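4.2 Where the tea things live

The literature on kitchens has a good deal to say about stoves and very little about teapots. Stoves are bought, installed and argued over. A teapot arrives, often as a present, and is then put down somewhere, and our interest in this section is in the somewhere. We began with the assumption, inherited from Timmermans' earlier work in Radow, that small vessels are stored near the source of hot water. This is what a sensible person would do and it is what our participants told us they did. The household diaries disagree.

Across the 11 households we logged 2,293 movements of a named object from one surface to another. Of these, 914 involved something from the category we called tea things, which takes in pots, cups, strainers, lids, spoons that had been demoted from cutlery, and one sugar bowl in Ustiso that contained keys. The category was drawn up by Nighat Magsi in the first month and survived three attempts by the rest of us to improve it.

Table 3 gives the full breakdown. The short version is that the dining table, which no participant named as a storage place during the opening interview, was the most common overnight location for the teapot. It beat the cupboard comfortably. It beat the counter beside the kettle by a smaller margin, and in the two Harnon households it was the only location recorded at all. When we put this to participants in the closing interview they generally agreed that the pot was on the table, and then explained that it did not live there. "It's just out," one told Thijs Vermeulen. It had been out since December.

We find the distinction between living somewhere and being out more useful than it first sounds. An object that is out is understood by everyone in the house to be on its way back, and so it makes no claim on the surface under it. You can eat around it. You can lay a newspaper against it. A second object placed next to it is also out, and the two may keep each other company for some weeks. Kudo has proposed the term "standing transit" for this condition. The other authors have agreed to use it once, here.

4.3 The cloth as a boundary

Tablecloths complicated the coding. In seven households the table was covered for at least part of the study, and in those households the teapot stayed out longer. Our first explanation was protective: a covered table forgives a drip, so there is less pressure to clear. Participants did mention stains, but mostly as a reason to clear sooner, patterned cloths being excepted. A busy print was widely held to be capable of absorbing anything. One participant in Whiteley owned a plain white cloth which she kept in a drawer and described as "for people."

A second explanation is that the cloth marks the table as a place where tea has been, or will be, served. Take the cloth away and the pot looks abandoned. Leave it on and the pot looks ready. We cannot separate these accounts with the present data, although Uriel Zúñiga has offered to try if somebody else does the interviews.

Glass pots deserve a paragraph of their own. They were a minority in the sample and produced a majority of the remarks. An opaque pot may be left with yesterday's leaves in it and the household will remain on good terms. With a glass one the matter is open to inspection, and participants reported rinsing it earlier, moving it more often, and feeling judged by it. They also tended to pick it up by the handle with one hand while steadying the lid with the other, a habit that persisted when the pot was known to be empty. Figure 4 shows a glass pot of the common lidded type on a printed cloth.

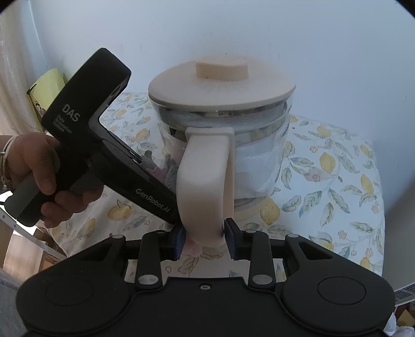
Figure 4. Glass teapot with cream-colored lid and handle, metal strainer band inside, on a lemon-print tablecloth.

The strainer was the least stable item in the tea category. In pots with a strainer of their own we had expected it to travel with the pot, and on paper it did, because participants rarely thought to log it separately. Home visits told another story. Strainers turned up on drainboards, in mugs, on windowsills and, on one Wednesday, in a flowerpot, where it was said to be drying. Lids behaved better. A lid off its pot appears to bother people in a way that a strainer off its pot does not, and several participants replaced lids without breaking off their sentence. Zúñiga, reviewing his own visit notes, found that he had done it twice himself in other people's homes.

Two limits should be stated. The diaries depend on participants noticing that they have moved something, and a person who has carried the same pot to the same table for 20 years has largely stopped noticing. Our movement counts are therefore low, and probably lowest for the objects used most. The second is that being asked to write down every movement makes people tidy. Around 70 entries from the first week record objects being returned to cupboards that, by the participants' later admission, had not been their homes for some time. We have kept these entries in the totals and flagged them in the appendix under "guests present," the guests being us.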